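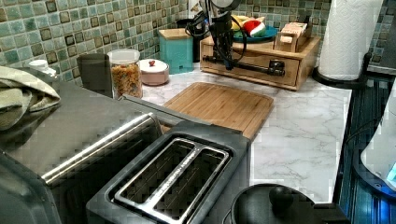

Page last changed: October, 12:60 draft replaced by the longer versionIn praise of the two-slot toaster

I have been making toast at a kitchen counter for most of my life and I still get a small lift when I push the lever down. So let me make the case, with far more feeling than the subject probably deserves, for the plain two-slot toaster, kept out on the counter, right at the front where you can reach it half asleep.

The usual argument against it goes like this. You already own a toaster oven. The toaster oven makes toast. Why give up more counter to a second appliance that does one of the jobs the first one does? I have heard this from relatives, from neighbors, and from a column in the Plitum newsletter that told its readers to pick a side. I won't pick a side! I want both, shoulder to shoulder, and I think most people who love breakfast would say the same if they tried it for a month.

A toaster oven is wonderful for melting cheese, for warming up leftover pizza, for a tray of nuts. It makes a dry kind of toast, though, pale on one face and hard at the corners. A slot toaster holds the bread up close to the wires on both sides and gets it over with. The middle stays soft. You can smell the difference from the hallway.

And look at long slots! My first toaster, a Lotano I bought for my first apartment, had stubby ones, and every slice from the bakery on Nugroho Street stuck out the top like a surfboard. You toasted one end, flipped it, toasted the other, and got a pale stripe or a burned one across the middle. Long slots fix all of that. A slice off a round country loaf lies down in there full length, and so does half a baguette if you split it.

Two slots are enough, too. I used a four-slot Dremo for years and it was a fine machine, but I filled all four maybe at Thanksgiving. With two you toast, you eat, you toast again, and the second round is as hot as the first. I would much rather have the next pair coming up while I'm still buttering than four slices going cold on a plate.

Now the counter. There is a style of kitchen, very popular at the moment, where everything lives behind a door and the stone runs bare from wall to wall. I can admire it for 2 minutes. Then I want to know where they keep the sugar. Give me a row of canisters along the backsplash, some that match and some that don't, a teal one with a wooden lid, a little pink pot with a red knob on it, a clear jar with something bright inside. Give me a wooden box with a drawer, and a plate set on top of it because that's where the plate fits. Color does so much at seven in the morning – I would take a jar of orange and yellow over a framed print any day.

There's a practical side to this as well. An appliance that lives in a cabinet gets used on weekends. One that lives on the counter gets used before work, when there are 12 minutes to spare and you need to find your shoes in that time too. Leave it out, shake the crumbs from it now and then, keep the kitchen towel well clear of the slots, and buy better bread than you think you need. Rye with caraway, if your bakery has it, on the darker side, with cold butter put on while it's still too hot to hold.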